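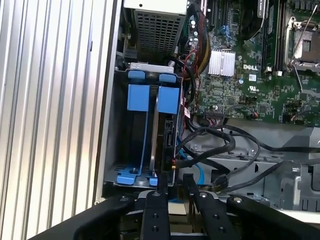

By A. Baldursdóttir | Shed & Kitchen Table

Council elections in Flastau come around every four years, and most of the work gets done in garages and on kitchen tables. These tips come from three campaigns, two of them losing ones. They apply whichever party or ticket you are helping, and most of them work for a school board race or a referendum too.

Before you start

Read the sign rules for your own council. Flastau allows signs on private lawns with the owner's permission and none on road reserves. Kukthorpe has a size limit as well, and its bylaw officers do carry a tape measure. Print the page and tape it up over the bench.

Check that the authorisation line is on the artwork before anything goes to the printer. If it has been missed, you will be sticking labels on by hand, and they peel in the rain.

Stakes and frames

Cut hardwood stakes to a metre and a half and point one end with four saw cuts. Softwood splits when you hit it. An offcut of the same timber held on top of the stake saves the head from mushrooming.

Pre-drill everything. Two screws with wide washers will hold a plastic sign better than a dozen staples, and you can take it apart afterwards without tearing the corners.

For wire frames, run the flutes of the sign up and down so the prongs slide in. Order one test sign first. We once had a whole batch printed with the flutes running sideways and had to screw the lot to stakes.

If the ground is baked hard, make the hole with a length of steel rod and a lump hammer, then put the stake in. Ask the householder where the sprinkler line runs.

Colour the tops of your stakes with leftover house paint. When the signs from four candidates all end up in one pile after polling day, you can pick yours out from the road.

Folding and bundling leaflets

Our ward has 1,734 letterboxes, so this is the job that takes over the house. Clear the table completely and wipe it down. Newsprint picks up butter.

Fold in stacks of five sheets, crease with the back of a butter knife, then separate them. A wooden spoon handle also works.

Bundle in lots of 60 with a wide rubber band and write the street name on a scrap of paper tucked under it. Stand the bundles upright in a milk crate in walking order, first street at the front.

Leave damp leaflets spread out on a clothes airer overnight. Don't use the oven – the ink goes tacky and the edges curl.

Addresses and labels

Print labels the night before, a single sheet first on plain paper. Hold it against the label sheet up to a window to see if the lines match. Keep voter lists off the kitchen bench when people are visiting, and shred old copies. 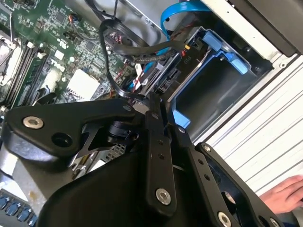
Feeding the helpers

Door-knockers come back hungry at about 20 past the hour, whatever hour you told them. A big pot of pea soup will hold on low all afternoon if you stir in a cup of water now and then. Sandwiches keep under a damp tea towel. Cut them in quarters.

Label the vegetarian tray on both ends.

For a Monday meeting, make a slab of date slice on the weekend. It is easier to cut on the second day, and a 30 cm tin does a full committee room.

After polling day

Signs in Flastau must be down within a week. Go out early in the morning with a ute or trailer, a pair of fencing pliers and a street list, and cross each one off.

Plain white backs make good drop sheets, seedling trays and liners for the boot. Prillberg transfer station takes the plastic if the screws are out. Stakes go back in the shed, tied in bundles with the points all one way.

Scrape stuck tape off windows with a plastic card and a bit of eucalyptus oil – test a painted frame first.

Related tips
Getting candle wax out of a hall carpet
Building a folding table for the polling day cake stall
How to write to your councillor about a drain
Storing banners without creases
Urn won't boil? Four things to check

Contact us | Copyright Shed & Kitchen Table, Flastau | Back to top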